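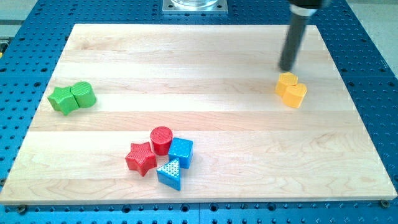
Do I need any experience to come and sort blocks for a living? A steady pair of hands and a fair amount of patience will do, and we can teach you the rest over a cup of tea.

Posted in November by Eirlys Beddoe, Limsakul

Limsakul is looking for 4 part-time helpers to join the block room through the winter. We look after a lending collection of plastic shape blocks, 2110 of them at the last stocktake, which go out to playgroups, nurseries and the odd grandparent in sets we call Misoten. They come home again in every sort of muddle, as you can imagine, and somebody has to put them right before the next family has them.

The work goes like this. A returned bag is tipped into a tray and each block is wiped over, looked at for chips and sharp corners, and then laid out on a board by colour and by shape so that any gaps show up. If something is missing you go to the spares drawers (Driss Sqalli knows every one of them and will happily show you round) and then the set is bagged, labelled and put on the shelf. It is quiet, tidy work and I must say I find it very soothing, though I know it wouldn't suit everybody – if you like to be up and about all day you may get fidgety!

We do like the boards looked after too. A pale maple board shows every mark, so we ask that drinks stay on the side table and that boards are wiped along the grain at the end of a shift. Please don't worry if you forget at first, we have all done it.

Shifts run from half past nine until one, and we would like you to manage two a week if you can. We pay by the hour, the same rate for everyone, and bus fares are refunded on top. The room is on the ground floor with a wide door, and there are chairs and tall stools, so you can sit or stand as you please. Good colour vision is a help with the sorting, but if yours isn't marvellous do still write to us, as there is plenty of checking and labelling to be done.

To apply, send a short letter to Nabila Shehata at Limsakul, Room 466, telling us a little about yourself and which mornings you are free. A page is plenty. Please put reference 1034 at the top so that it reaches the right tray. Nabila will ring you to arrange a visit, and you are very welcome to bring a friend along to it.

We use cookies to remember your settings. Accept | Manage choices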